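Speaker notes: Fading in printed fabrics, from the mill to the shop window
Zübeyde Yaman, Clistora
Slides and notes, afternoon session

Slide 1. Title
Name, company, then straight in. Mention that the handout has the rating tables in full, so people don't need to copy them down.

Slide 2. Scope
The talk covers light fading and rubbing. Washing is left out except where it changes the other two. Perspiration tests are left out entirely; refer questions on those to the Frerichs session in the next room.
All of the fabrics discussed are printed, woven goods for accessories and light furnishings. Knits behave differently under rubbing because the surface moves with the test finger.

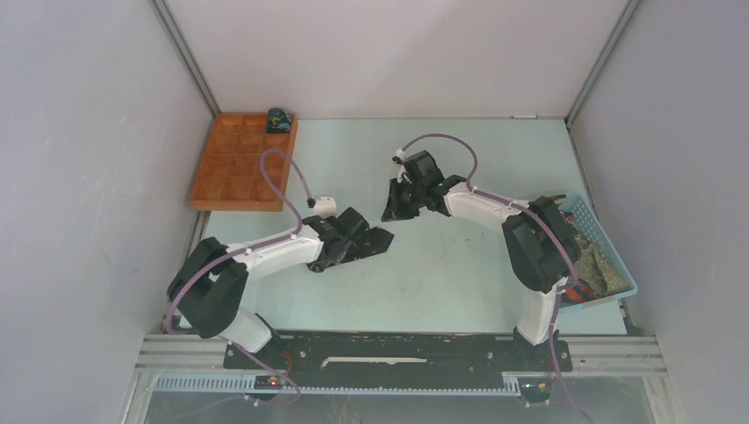 Slide 3. Two scales, two directions
Light fastness is rated on the blue wool references, 1 to 8. The gray scale for color change runs from 1 to 5. On both, the high number is the good result. Say this slowly. Last year in Udholm a buyer had been comparing a 5 from one report with a 5 from another for a full season before it was noticed that they came from different scales.
A 5 on the gray scale is no visible change. A 5 on blue wool is a middling result, acceptable for many accessories and poor for curtains.
Staining has its own gray scale. Point to the second table in the handout.

Slide 4. Dark grounds
Discharge printing and overprinting give different failures. With discharge, the ground dye is removed and the pattern color is put in its place, so the ground and the motif can fade at different rates. With pigment overprinting, the motif sits on the surface in a binder. Light may leave it alone while rubbing takes it off.
Metallic effects usually belong to the second group. The particles don't fade in the way a dye does, but the binder can yellow or crack at a fold. Test the fold separately. A flat specimen will pass and tell you nothing about the edge of a collar or a knot.
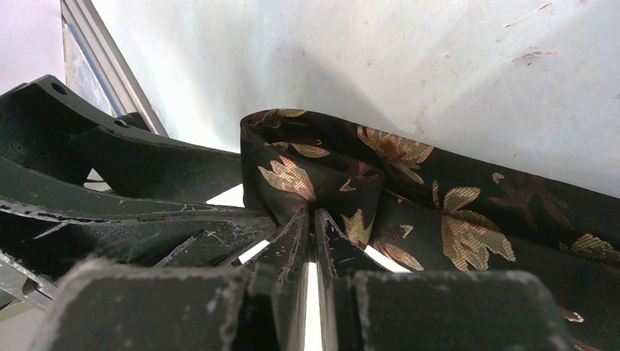

Black necktie, leaf print in gold and copper.

Slide 5. The window display trial
Read the conditions aloud: 1000 lux at the fabric surface, lamps on during opening hours, no daylight. Specimens were half covered with opaque card. The covered half is the control.
The Drotville store was used because its window faces an interior arcade. The first attempt, at Udholm, was dropped when the sun reached the specimens through a roof light in June.
Results: reds on cotton moved first. Blacks shifted toward brown before any loss of depth could be measured. Most viewers reported this as "dusty" and did not call it fading. Pause here for questions on lamp type.

Slide 6. Rubbing, dry and wet
Same crocking cloth, same stroke, same load. The wet cloth must be weighed before use. If the pickup is off, the grade is meaningless, and this is the most common reason for two labs to disagree.
Cut specimens both lengthwise and crosswise. On a large repeat, choose positions that cover every color in the print. Record the position on the report.

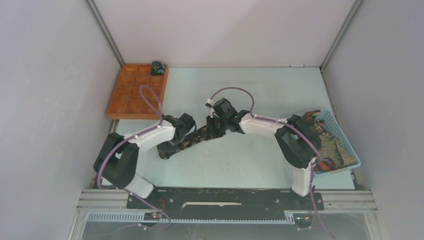
Clistora Technical Papers, No. 8
page 85

Slide 7. Humidity
Keep this short. Moisture speeds fading in many dyed cellulose fibers. Two labs running the same lamp at different humidity will get different grades, and both may be within their own procedures. Ask for the humidity setting on every report. If it isn't given, ask again before placing the order.

Slide 8. What to put in the specification
State the method, the scale, the minimum grade, and the fabric state at test (as received, or after washing). Name the color if only one is critical. Do not write "good light fastness."
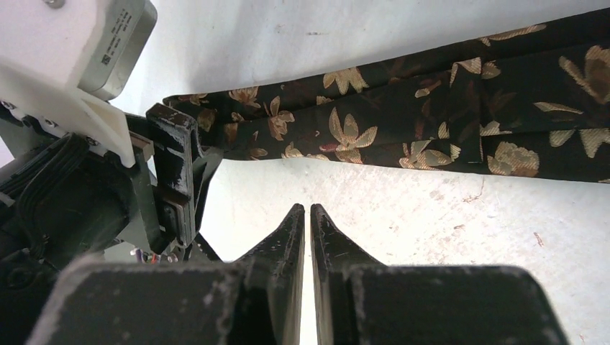

Where a print includes a pigment or metallic layer, add a line on folding: number of folds, load, and which grade applies at the crease. Frerichs uses a separate sheet for this. A single line in the main specification is enough for small orders.
Retain a reference piece from each approved lot, in the dark, in acid-free tissue. Replace it when the lot changes, even if the shade looks identical.

Slide 9. Questions
Likely ones:
Does a UV filter on the window solve it? It helps. Visible light also fades many dyes, so the filter slows the change without stopping it.
Can a phone photo be used to grade? No. Use the viewing cabinet with the gray scale next to the specimen.
Contact details are on the last page of the handout.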